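Speaker notes, battery pricing and plant ramp session. Mabli Skyrme. Slot is right after lunch, room holds 600, so use the lapel mic.

## Opening

- Start with the Pletanden plant. Second cell line came on in May.
- Say "installed capacity" and "output" separately every time. Last year's audience mixed them up, and so did the write-up.
- Do not give a delivery forecast. If pressed, repeat the range already published and move on.

## Price cuts and timing

- Falcão cut the base trim first, then the long-range trim. The gap was 23 days.
- Orders rose after the first cut. Deliveries did not, as the ships were already booked.
- Explain the lag: order, build slot, rail to port, customs, dealer prep. Point to the chart and wait.
- Bardale followed with a smaller cut and a free home charger. Treat the charger as a discount when comparing the two.

## Range figures

- The long-range Falcão is rated at 445 km. Read out the test cycle name before the number.
- Winter range is a separate slide. Leave it out if the clock shows less than ten minutes.
- Household load comparison goes in this section. Most people have no feel for a kilowatt, so start from the kitchen and work up to a wall charger.

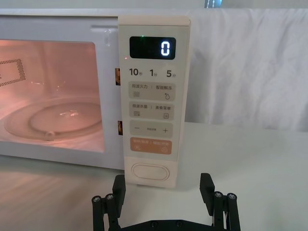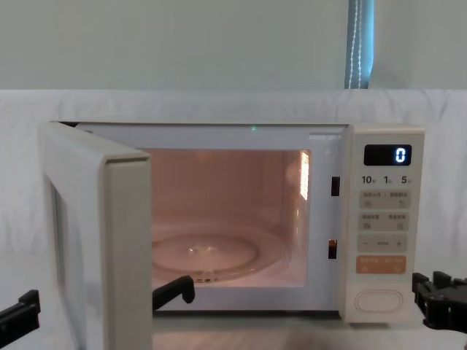
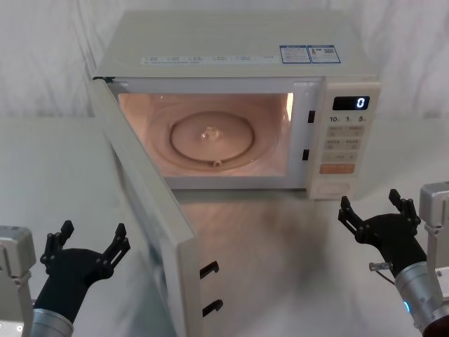
Microwave, door shut and door open.

## Home charging

- A microwave runs for minutes. A car charger runs for hours. Power may differ by a factor of several, energy by far more.
- Define kW and kWh once, on the board, and leave them up.
- Load management: the charger steps down when the house draws more. Londach ships this as standard, Bardale as a paid option.
- Skip three-phase supply unless someone asks.

## Ramp risks

1. Cell yield. Pletanden reports scrap by weight, which makes month-to-month comparison awkward. Say so.
2. Paint shop. Still the slowest station, with 3 shifts already running.
3. Port space. Finished cars waiting on the dock count as produced and are not yet delivered.

## Questions

- Resale values after a price cut: answer with the lease data, slide 14.
- Tariffs: outside the scope of the talk. Refer to the afternoon panel.
- Londach's solid-state timeline: no new information since spring.
- Leave the source list on screen. Handouts are by the left door.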